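Search Plerero Magazine
Search
Popular searches: linen, entryway, small closets

The Empty Hanger Gets Its Due

By Omolara Bako

Ermira Spahić can hear a bad hanger from the next room. It's the scrape first, then the clatter, then the sigh of whoever is standing at the closet trying to free one hanger and getting four. She laughed when she told me this, but she meant it, and by the end of an afternoon with her I was hearing it too.

Spahić runs Dosen, a small alterations and clothing care shop with 304 garments on the rail the May morning I stopped by. (She had just finished the count for her insurance, and she was proud of the number.) I had come to talk about mending. We talked about hangers for three hours, and I would happily have stayed for a fourth!

Her big idea is wonderfully plain. Most of us organize the clothes and forget the hangers that aren't holding any. They stay wherever the shirt came off, so they bunch up in the middle of the rod, hook into each other and eat the space you thought you had. Her fix is a basket. Every empty hanger goes into it, and when laundry is done the basket comes to the table where the folding happens.

"You want the hangers to come to the clothes," she said. "People carry an armful of shirts to the closet and then start hunting. By then the shirts are wrinkled again."

I went home and tried it with a deep canvas tote, which was a mistake. The hangers sank and knotted themselves together at the bottom. Spahić had warned me: go rectangular, go open on top, and pick something with a handle opening you can get your fingers through. Woven is lovely if the weave is smooth enough not to snag a cuff. Lay the hangers down with the hooks all pointing one way, and stop before you have to push.

Then there's the question of which hangers deserve a spot. Stavros Babić, who teaches an evening class on home laundry at the Popescu center, is a great fan of ordinary plastic. He likes it for damp shirts, and he likes a straight lower bar, which gives you a place for a scarf or a folded pair of light pants. He is stricter about matching than I expected. Two styles in one closet is his limit, because hooks of different heights make a row of shoulders that bump and crease.

His sorting routine takes 12 minutes, and I timed myself at nearly twice that the first go. Clear a table, tip everything out, and pick the hangers up one by one. Run a thumb along the bar for rough seams. Check the hook for a wobble. Keepers go back in the basket, and anything cracked goes away for good, however fond of it you are.

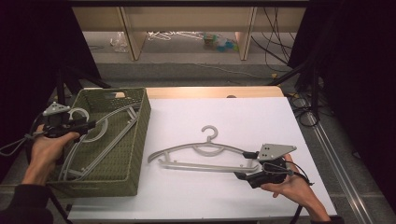

I was surprised by how pleasant the sorting was. It's a small job with an end you can see, and you do it sitting down with the radio on. My neighbor Viorica Dimitriou came by halfway through, took the chair across from me and started on the pile without being asked. She held on to one old blouse hanger with a dip in each shoulder, for straps, and I've since gone looking for more like it.

The closet itself looks much the same as before, I should say. There's a little more air between the coats. But on laundry night I button a shirt onto its hanger while it's still warm, set it aside, and reach over for the next one, and it's right there.

Spahić keeps her own basket under the pressing table, and she tops it up last thing before she locks the door.

Related stories
A Drying Rack for Every Ceiling, by Nataša Krasniqi
Inside the Skiltemach Button Drawers
How to Fold a Sweater You Can't Hang
Reader Letters: The Great Sock Debate

Contact the editors | © Plerero Magazine | Back to top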